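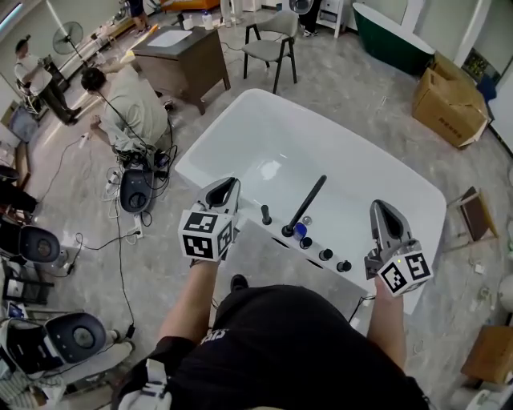

The freestanding tub, white and rectangular, with its wide flat rim.

Review: Sayce cream cleaner for acrylic baths, 500 ml

I must say first that I am not a person who enjoys cleaning. I do it properly, but I want it to be finished. When we renovated our bathroom we took a freestanding bath, which my wife had wanted since we moved to this country, and the shop gave us a leaflet with a long list of things we must never put on it. No powder, no bleach, no steel wool, nothing with acetone. It was signed by the shop manager, Cledwyn Rosser, and he had underlined the word "never" by hand. So for the first months I washed it only with washing-up liquid, and slowly a dull line appeared where the water usually stands.

Our water is very hard. I mention this because a reader with soft water will maybe have a different experience from mine.

I bought the Sayce cream after trying two others. The first was Prukex, a spray. It smells strongly of lemon and it runs down the side before it can do anything, so you use a lot of it. The second was a paste from Traltton in a small tub of 300 grams. The paste works well on taps, but it was difficult to rinse away and I found white marks in the corners the next morning. I still keep it for the kitchen sink.

The Sayce is between these two. It is thick enough to stay on a sloping wall, and it comes out of the bottle without shaking. You put a little on a damp cloth, wipe in circles, leave it for 5 minutes and rinse. The label says to leave it for two minutes only, but for our water this was too short. I tested it first on a hidden place near the floor, as the label asks, and I saw no change in the shine.

After the first cleaning the dull line was weaker but still there. After the third it was gone, except for one spot under the tap, where the drops fall. For this spot I now use a cloth with warm vinegar and water before the cream – rinse very well between them, please, and do not mix anything in the bottle.

The smell is mild, something like soap and a little like wet chalk. My wife does not notice it, and she notices everything. I had no problem with my hands, although I wear gloves when I do the whole bath.

Now the things I did not like. The cap is badly made. It has a small hinge that broke in the second week, and since then the cream dries in the opening and I must clean it with a toothpick. A bottle at this price should have a better cap. Also the instructions on the back are printed in grey letters on a pale blue background, and I needed my reading glasses and the window.

The other weak point is the rinsing. It is easier than with the Traltton paste, but with a freestanding bath you have no wall behind it where a shower head hangs, unless you planned for it. We have a hand shower on a hose, and it is enough. If you have only a tap, you will be carrying a jug, and I would advise you to clean half of the bath at a time.

One bottle lasted us roughly four months with a cleaning every week. I bought the second in October, and the cap on this one is the same.

I have also tried it on the washbasin, where it does a good job, and on the shower glass, where it does not. It leaves a thin film on glass that you see only when the sun comes in. For glass I went back to the Ovadier squeegee and plain water.

Would I buy it again? Yes, and I have done so, but I pour it now into an old bottle with a good cap and I wrote the name on it with a marker.

Good: stays where you put it, mild smell, did not harm the shine of our bath.
Less good: the cap, the small grey print, not for glass.

Four stars from five. With a different cap I would give the last one too.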